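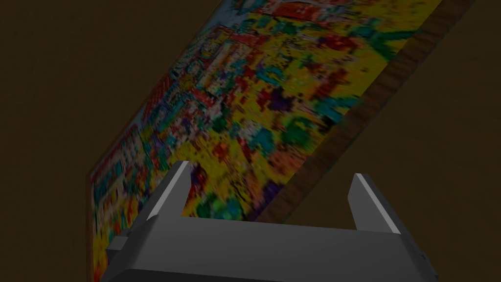
How do I stop household bills from hitting my checking account on the wrong day?

Move the due dates first, then schedule the payments in your bank's app for the day after your pay arrives. Most utilities, phone companies and card issuers will change a due date if you ask, and many let you do it on their website without calling.

The rest of this page covers how to set up bill payments on a phone or computer so the household runs from one place.

Start with a list

Go through the last 12 months of statements and write down every regular payment. A single month misses the yearly ones: car registration, the water softener contract, antivirus, the warehouse club. Put down the company, the amount, the due date and how it is paid now. Leave a column for the account number as it appears on the bill.

Mark each one as fixed or variable. Rent, insurance and loan payments are fixed. Electric, gas and water go up and down.

Push or pull

There are two ways for a bill to get paid automatically. With a pull, you give the company your account number and it takes the money. With a push, you tell your bank to send it. They can look the same on a statement, but they are stopped in different places. A push can be canceled in the bank's app up to the cutoff. A pull has to be canceled with the company, and it is wise to tell the bank as well.

In our house the fixed bills are pushed and the variable ones are pulled. A pushed payment for the electric bill would be the wrong amount almost every month.

Watch out for doubles. If you switch a bill from pull to push, wait for the company to confirm that autopay is off before you schedule anything.

Adding a payee

Type the account number from the paper bill and check it twice. Use the payment address on the stub, not the customer service address on the back. If the bank finds the company in its own directory, pick that entry, and the payment will usually go electronically. If it doesn't, the bank prints a check and mails it, so allow a week or more.

Small local payees nearly always get a mailed check. Our trash hauler in Dremham does, and so does Chávez Heating, where we pay for the furnace service every September. For those, put the invoice number in the memo field. The first year we left it blank and the payment was posted to a different customer - it took two calls to sort out.

Alerts worth turning on

Banking apps offer a long menu of alerts and the factory settings are rarely useful. We bank with Udton Savings and keep these on:

Balance below a set amount. Ours is $172, which was our biggest winter gas bill.
Any payment returned or rejected.
Password, email address or phone number changed.
New payee added.

Turn off the promotional ones. If the phone buzzes for every coffee, you will stop reading any of it.

Send the security alerts to both adults in the house if the account is joint. Each person needs a separate login for this, and sharing one password is a poor habit anyway.

Paying people

For splitting a phone plan or paying a sitter, a person-to-person app is handy. We use Clalteo, which is linked to a small second checking account with no overdraft attached. Transfer in what you need for the month and leave the main account out of it.

Check the spelling of the name or the number before you send. Payments to the wrong person are hard to get back. With someone new, send $1, ask whether it came, then send the remainder.

Set the app's activity feed to private. Some of these apps show your payments to your contacts unless you change it, and the notes can say more about your week than you would like. Don't link the app to a social media login. Give it its own password.

Look at the limits too. Our daily transfer limit at the bank was set at $3000 when the account was opened, far more than we ever send. We had it lowered, and it can be raised again with a phone call if we are paying for a roof.

Keeping the phone safe

Use a screen lock of six digits or longer.
Download the banking app from the phone's own app store, and check the publisher name.
Install updates when they come.
Use the phone's data connection instead of the coffee shop's Wi-Fi when you log in.
Ignore links in texts that claim to be from the bank. Open the app yourself and look for a message there.

Before you trade in or give away an old phone, log in at the bank's website and remove it from the list of trusted devices. Then reset the phone.

Paper and backups

Download statements as PDF files once a year and save them somewhere other than the phone. Banks keep them online for a limited number of years, and access may end when an account is closed. A folder on the computer with a copy on a flash drive is enough. Name the files with the year first so they sort properly.

Print the bill list as well and put it where the other adult can find it - ours is taped inside the cabinet door over the phone charger. Leave the passwords off it.

The monthly check

Pick a date and sit down with the app and the list. Tick off each payment as posted. Look at anything scheduled for the coming month, and check that the amounts for insurance and cable haven't changed. When a charge is unfamiliar, look up the company name first, as the billing name often differs from the store name. If it still makes no sense, call the bank using the number on the back of your card.

Ours takes 12 minutes, longer in January when the yearly bills come due.

Last updated April 2018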